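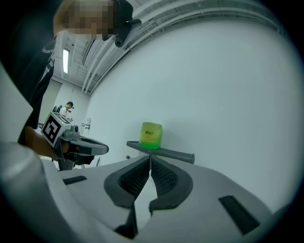
Are our older laptops still at risk from tampering that happens before the operating system has even started?

Some of them are, though far fewer than in April. Of the 3,038 machines we look after across the Lindach and Hinojosa offices, all but 126 now check their start-up files against a signed list every time they are switched on, and those 126 are kept off the main network until they can be updated or retired.

1 October 2018
By the Filumier desktop security team

First of all, thank you. Your grant paid for the licences and for a good deal of patient evening work, and we hope this report shows that both have been put to sensible use. We promised to write at the halfway point and to be frank about the awkward bits, so please forgive us if it runs on a little.

When we applied, our worry was a simple one. Our scanners were good at spotting trouble once a computer was up and running, but they had very little to say about the first few seconds after the power button was pressed. Anything that got in that early could, in principle, tell the scanner whatever it liked. Zukari, the checking tool we chose, takes a reading of each start-up file and compares it with a copy held on a separate server, which the laptop itself can't change.

The Lindach office went first, and it went rather well! Most staff noticed only a slightly longer wait in the morning, and the help desk had its busiest spell over forgotten disk passwords (a separate matter, but one that came to light when people had to restart). Hinojosa was slower going. A good many of the laptops there had firmware so old that secure start-up was present in the menu and did nothing whatever when it was turned on. We spent the best part of a month finding that out, and we should have tested a small batch before booking the rooms.

There were false alarms, too. One routine update from a hardware supplier changed a file that Zukari was watching, and almost 2,000 warnings arrived in a single morning. No harm was done, but the on-call team had a wretched day, and we have since changed the order of things so that supplier updates are read and signed by us before they go out.

On money, we are a touch under budget for licences and a touch over for overtime -- the two very nearly cancel out. We would like your permission to move 3,000 pounds from the training line to replacement hardware for Hinojosa. The training itself is still going ahead, as shorter sessions run by our own staff.

Between now and the final report we mean to finish the remaining machines, write up the recovery steps in language the help desk can follow at two in the morning, and repeat the break-in test we ran at the start. We would be very glad to have you along for that last one if you can spare the day. The full spending table will follow under separate cover.

Last updated by the Filumier web team

This site uses cookies to remember your settings. By carrying on, you agree to their use.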